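4.2. Comparación de controladores en simulación

Los dos controladores, Kedeo y Arkau, se ejecutaron con el mismo brazo y la misma pinza de dos dedos en la cocina simulada Cuesta. Cada uno completó 400 episodios.
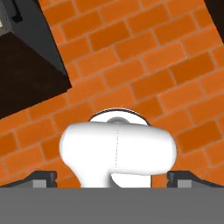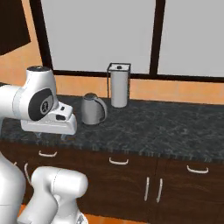

Figura 2. Vistas del brazo en el entorno simulado.

El límite por episodio se fijó en 1609 pasos de control. Arkau lo agotó con más frecuencia en los acercamientos laterales, donde corrige la orientación de la muñeca antes de avanzar. Kedeo hace ambas cosas a la vez y deja más error residual en el giro. No se reajustaron las ganancias entre tareas.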